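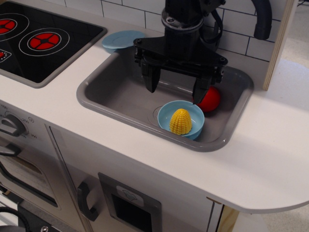 A robot can be strong and still have trouble picking up a piece of toy food. The robot at the Murnix workshop in Imthorpe practices on a play kitchen, and one of its jobs is to move toys in and out of the sink. Some of the toys are easier than others. A yellow corn cob standing up in a light blue bowl has bumpy rows of kernels and a narrow top. A red ball is smooth and shiny all over. The robot has just two black fingers to hold things with, so it has to put them in the right spot and squeeze the right amount.

One day in January, the robot got it wrong. It was reaching down for a toy in the sink, and its fingers kept going after they should have stopped. They pushed against the bottom of the sink. The arm stopped by itself and a warning light came on.

What went wrong?

The robot did not get angry, and it did not get tired. Robots don't have feelings. It had a bad number.

A robot arm works out where its fingers are by using numbers. Every joint in the arm has a small part called a sensor, which measures how far the joint has turned. The computer adds up all those turns and works out where the fingertips must be. You can do something like this too. Close your eyes and touch your nose. You know where your hand is without looking.

The day before, a worker had put new fingers on the robot. The new fingers were 17 millimeters longer than the old ones – that is a bit less than the width of a penny. The computer was never told. It still thought it had short fingers, so it moved the arm down too far.

Why did it stop?

The arm has a safety rule called a force limit. If something pushes back on the arm too hard, the motors stop. The rule is there to protect people, and it protects sinks and fingers too. The arm had made 1,970 practice moves that month, and this was the first time it had needed the rule.

How was it fixed?

First, a worker pressed the big red stop button, so the arm could not start again while hands were near it. Then the worker checked the fingers for cracks, measured them, and typed the new length into the computer. The robot made five slow test moves over the sink before it went back to normal speed.

Now there is a checklist taped up at the workshop. Anyone who changes a part has to measure it and tell the computer before the arm is turned on.

Words to know

Sensor – a part that measures something
Joint – a place where an arm can bend or turn
Force limit – the hardest push a robot is allowed to make

Posted 02/02/2020 by the Bavgate Kids Science Desk
Filed under: Machines & How They Work
3 comments | 17 shares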